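Pãozinho no vapor murcha quando abro a tampa

forno_desligado
Faço pãozinho chinês no vapor há uns meses, com a farinha Nanora. A massa cresce bem, mas quando abro a tampa os pães encolhem e a casca fica enrugada. Uso 193 g de farinha, fermento seco, água morna e um pouco de açúcar. Deixo crescer mais ou menos 30 minutos e cozinho em fogo alto.
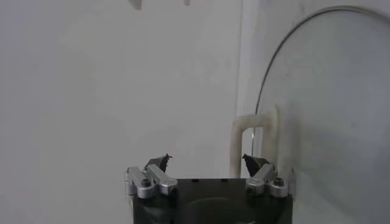
Garra com as peças prateadas dos lados

Já troquei de fermento e deu no mesmo. Moro em Bistberg e aqui faz bastante frio em julho, não sei se isso pesa.
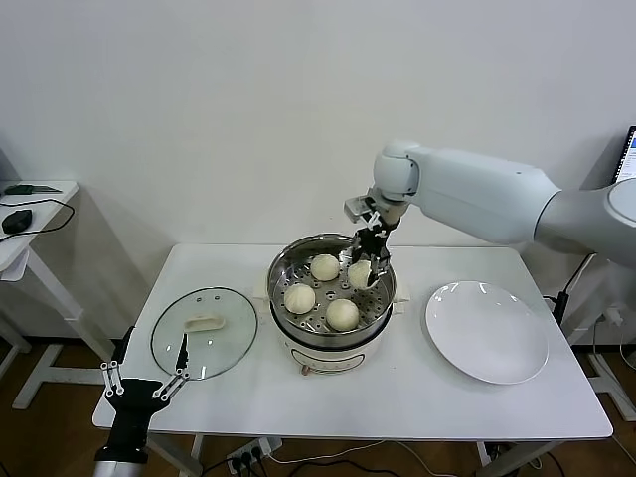 Também queria saber se é melhor forrar o cesto com papel ou untar direto. Com papel a base fica úmida, e sem papel gruda.

couve_lombarda
Fogo alto demais. Abaixe para médio assim que a água ferver. Quanto ao papel, uso furado.

sal_grosso26
O fogo ajuda, mas para mim o problema é abrir a tampa de uma vez. Desligue, espere 9 minutos e só depois levante um dedo de tampa. A minha panela é uma Vokness antiga e sempre fiz assim. 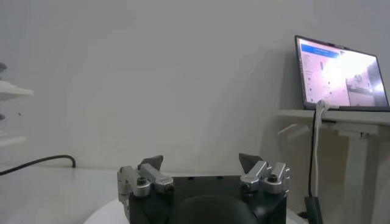 Com frio, o crescimento pede mais tempo. Não olhe o relógio, aperte a massa com o dedo e veja se volta devagar. Se voltar na hora, falta crescer.
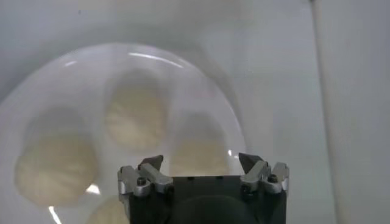 Pão recém-cozido marca com qualquer aperto, e muita gente confunde isso com pão murcho. Tire pegando pelos lados, com a pinça bem aberta antes de chegar perto, um vão largo entre as pontas como o da garra na última foto, e feche só o necessário. Depois passe para uma grade. Para não grudar, unto o cesto com óleo e pronto.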